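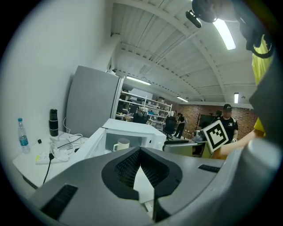

Pao-chu Kwok wrote back to my first draft of this ad within the hour: "You left out the part where they have to say no to me when I ask for a fifth gripper." Fair enough, Pao-chu. Consider it added!

So, hi. I'm Ya-wen Pan, I run the equipment side at Zurelley, and I'm looking for a **part-time equipment planner** to help me get our next round of buying in order. We collect hand-held gripper recordings of everyday kitchen and tidying tasks, and we're growing faster than my spreadsheet (which has 173 rows and two tabs I'm scared to open).

What you'd be doing with me:

- pricing out grippers, mounts, cables and spares for the June order
- getting quotes from Reltow and Dondden and reading the shipping terms, all of them
- working out what we buy, what we rent and what we can fix
- sitting in on recording sessions now and then, so you know what the gear goes through
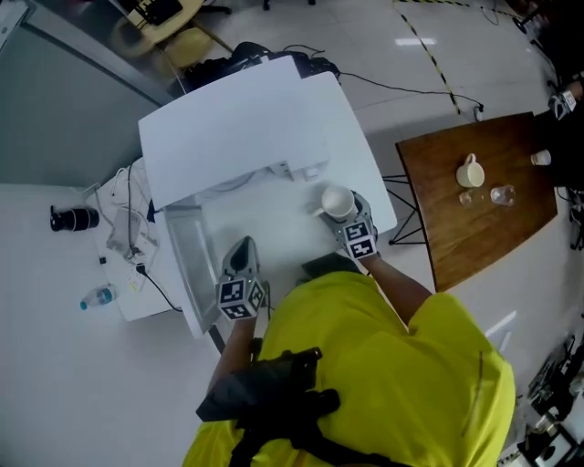

*Mug and cabinet task, two hand-held grippers.*

You don't need an engineering degree. I'd love somebody who has bought stuff for a lab, a workshop or a school before and doesn't mind calling a supplier twice in one day. If you know what a fiducial marker is, great, and if not I-hsuan Sin will happily teach you (bring coffee, it takes a while).

It's 17 hours a week, mostly on site, with a desk next to mine.

To apply, send me a resume and a few lines about the best or worst equipment purchase you ever made. I read the worst ones first. Applications close April 18, 2023, and Oi-ling Leung will set up the interviews.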